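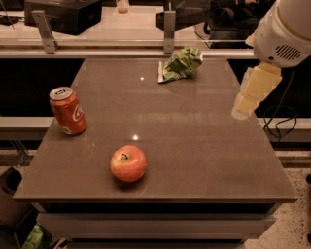
Una mesa de superficie lisa y algo brillante lo enseña todo: la huella del vaso, el dedo del niño, la pasada de bayeta que se dio deprisa. En casa la usamos para merendar y para apoyar lo que traemos de la calle, así que hay que limpiarla casi a diario. Con una lata de refresco, una manzana y una bolsa verde de aperitivo arrugada encima ya hay tres maneras distintas de tratar lo que queda en la mesa, y conviene empezar por ahí antes de coger el trapo.

Primero, despejar

Quite todo, también lo que piensa volver a poner. Limpiar alrededor de las cosas deja islas que luego se ven al contraluz.

La lata: compruebe si queda líquido, vacíela en el fregadero y pásele un chorrito de agua. Déjela boca abajo en el escurridor antes de echarla al contenedor de envases. Si se guarda con restos, el cubo huele y en verano acuden las hormigas. No meta la anilla suelta dentro de la lata si alguien va a seguir bebiendo de ella.

La fruta: a un frutero, en una sola capa si cabe. Las manzanas desprenden etileno y aceleran la maduración de lo que tienen cerca, de modo que van aparte de los plátanos y de los aguacates, salvo que quiera madurarlos. En la nevera, en el cajón de abajo, aguantan bastante más que fuera. Lávelas al ir a comerlas.

La bolsa: si está vacía, sacúdala sobre el cubo y aplástela. Si queda la mitad, saque el aire, doble el borde dos veces y ponga una pinza de tender. Las pinzas de madera aprietan menos con los años; yo tengo 6 de plástico, de las de Grokau, en un bote junto al pan y no se usan para otra cosa.

Migas y sal

Retírelas en seco. La sal de los aperitivos raya si se arrastra con un paño mojado y apretando. Un cepillo de mano blando o una bayeta de microfibra seca, siempre hacia el mismo lado y recogiendo con la otra mano en el borde.

La pasada de diario

Agua templada, unas gotas de lavavajillas y una bayeta muy bien escurrida. Más jabón no limpia mejor, y es lo que suele dejar el velo blanquecino que la gente confunde con desgaste. Después, otra pasada con agua sola. Seque enseguida con un paño de algodón que no suelte pelusa.

Agáchese y mire la mesa de lado, contra la ventana o contra la lámpara. Los restos de jabón y los roces salen ahí, desde arriba apenas se distinguen.

Manchas concretas

Cerco de refresco: es azúcar. Ponga encima un trapo mojado en agua caliente y bien escurrido, espere unos minutos y retire. No rasque con la uña ni con el cuchillo.

Grasa de patatas o de ganchitos: lavavajillas puro en la yema del dedo, frotar en círculo, aclarar.

Bolígrafo: alcohol en un algodón, a toques. Pruebe antes por debajo del tablero. En las mesas barnizadas no lo use, puede levantar el brillo.

Cercos blancos de vaso en barniz: a veces se van con el secador a temperatura baja, moviéndolo sin parar. Si no se van en un par de minutos, déjelo.

Lo que no uso

Estropajo verde, polvos abrasivos, lejía y limpiacristales con amoniaco. Tampoco los sprays abrillantadores con silicona. La mesa queda bonita dos días y luego coge el polvo y cada dedo deja marca. Probé uno de Cidham en noviembre y tardé tres lavados en quitarlo.

Los paños

Las bayetas de microfibra se lavan sin suavizante, que las deja resbaladizas y ya no recogen. Yo las lavo a 60 grados, siempre que la etiqueta lo admita, y aparte de las toallas. Cuando una empieza a repartir el agua por la mesa en vez de absorberla, pasa a ser trapo de suelo. El último paquete, de 9 unidades, me salió bien de precio en la droguería Cardoso.

Los bordes

El canto delantero es donde se apoyan los antebrazos y donde más grasa se junta. Se limpia aparte, con el paño doblado sobre el borde y corriéndolo de punta a punta. Por debajo también, un palmo hacia dentro.

Győző Győri me escribió preguntando si sirve el vinagre. Para quitar el velo de jabón, sí: una cucharada en medio litro de agua, y aclarar. Sobre mármol u otra piedra caliza, nunca.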